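Zavell Icon Contest: is the palette rule killing it?
Posted Oct 8, 2024 by crumbpixel
Last updated: 4 hours ago

Hallurow uses cookies to remember your login and your theme. By staying on this page you accept this.

crumbpixel
So the new rules for the Zavell are up and every entry has to use the Llorente palette. All of it is muted. I make snack avatars. Have you ever seen a muted nacho? I had a whole animated cheese thing going since June and now it looks like it needs a doctor.

I know the point is to make the entries look good side by side on the front page, but we had 522 entries last year in whatever colors people liked and the front page survived.

mothbutton
The front page survived. My eyes did not.

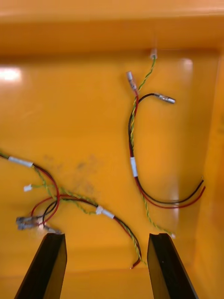

I'm for the rule, mostly, and I say that as someone who has lost this contest in full color several times. People grab the brightest orange they can find, fill the shape with it and call it a day. Real orange moves around. Look at the bin: it goes yellower where the light hits and deeper near the walls and corners, and then there's that white patch of glare. You can get that with 5 colors if you pick them well, and Llorente has a perfectly decent rust-to-sand run.

crumbpixel
"Rust-to-sand" is not a cheese.

gravelhat
It is if you leave it out long enough.

More to the point, who picked Llorente? The Nakadcombe group has been using it for years, and guess which group is judging. I'm not saying anything. I'm just typing it in public.
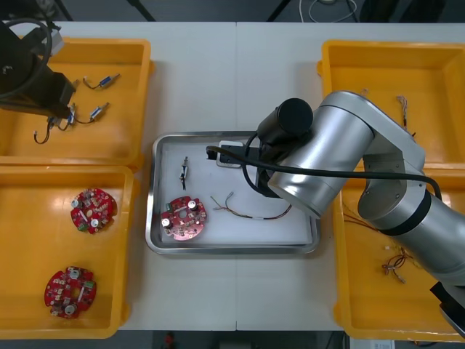
Orange bins on either side of the steel tray.

mothbutton
Nakadcombe judged the last one too and gave it to a neon frog, so as conspiracies go it's a slow one.

gravelhat
That frog was robbed of a bigger margin and you know it.

pocketloaf
Can I ask a boring question? The rules say 700 frames max for animated icons. Is that a typo? My browser gets tired at 30.

crumbpixel
Not a typo, I asked. Apparently unlimited blinking is fine -- yellow is where they draw the line.
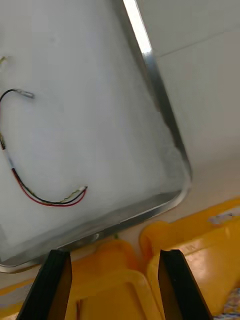 Anyway, I tried the cheese again with the sand colors and a darker outline, and I'm annoyed to report that it's okay. The drip reads better. I still think the rule should be a side category with its own prize, and I've said so in the feedback box, which I assume empties straight into the sea.

mothbutton
Post the cheese.

crumbpixel
After the deadline. I don't trust gravelhat.

gravelhat
Fair.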